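Tarndale Mattress Library Opens Its Doors in Elness, and Yes, You Can Borrow a Bed

ELNESS, 2026-01-10

Hi, I'm Rasa Venckus, and I get to share some news I've been sitting on since last May. The Tarndale Mattress Library is opening in the old Forsberg shoe warehouse in Elness, and we'll be lending good, clean, inspected mattresses to people who need a bed for a while and don't want to buy one. Students, families with relatives coming to stay, people between apartments, anyone who has just moved and is sleeping on a pile of coats (I have been that person!). You pick one, we drop it off, and when you're done with it we come and get it.

We're starting with 36 mattresses in four sizes, from a narrow twin up to a queen. A loan runs for as long as 20 weeks, and you can renew once if no one else is waiting. The cost depends on the size and how far we have to drive, and if money is tight, please tell us and we'll work something out. That part isn't in small print anywhere. Just call.

The question I get most is about cleaning, and I love that question, so settle in. Every mattress that comes back gets the same treatment before it goes out again. First it stands on its side near the big doors to air out. Then it goes down flat under bright light and somebody looks over the whole top, the sides and the piping, and then flips it and does the other face. Crumbs, lint, hair and grit come off next, and we do that dry, with a soft brush and a dustpan, before any vacuum gets near it. 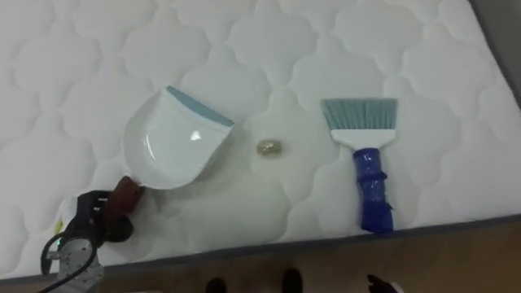
I used to think a vacuum alone would do the job. Renzo Testa, who set up our cleaning room after years of running hotel housekeeping, talked me out of it in one afternoon. Quilted tops hold on to things. Bits settle down into the stitching, and a vacuum head that seals against the puffy parts can ride right over the seams. So we sweep along the stitch lines first, toward the edge, and into the pan. After that comes the vacuum with the narrow nozzle, then spot cleaning if it needs any, then a full day of drying and a fresh zip cover.

"People want to know what they're lying on," Renzo told me when I asked him for something to put in this release. "So show them the room. Leave the door open." We took him at his word – the cleaning room has a wide window onto the front desk, and you're welcome to stand there and watch as long as you like.

A mattress that doesn't pass doesn't go out. If the cover is torn or the quilting has come apart, it goes to Adoración Sarmiento's repair bench, and she decides whether it can be restitched. She has saved some I would have given up on, including one with a seam open along most of one side. The ones she can't save get taken apart for their materials by our neighbors at Hultovura, who are just across the yard and have been wonderful about lending us their ramp.

Getting here took nearly 1000 hours of sanding, painting and arguing about shelving. Kjell Engström built the tall racks so that every mattress rests on its long side with air between it and the next one. They slide out on rollers, and I will admit to playing with them more than I should.

A few practical things if you're planning to borrow. Measure your doorway and your stairs before you call, especially for a queen. Have a clear patch of floor or your bed frame ready when we arrive. Keep the zip cover on the whole time, and if something spills, let us know that same day. We won't be cross, and fresh spills are so much easier to deal with than old ones!

We don't lend pillows or sheets, at least for now. We do have a shelf of mattress protectors you can take along with your loan.

For interviews, visits to the cleaning room or a chat about lending in your own town, ask for Anahera Dunstan at the Tarndale front desk in Elness. To book a mattress, ask for me.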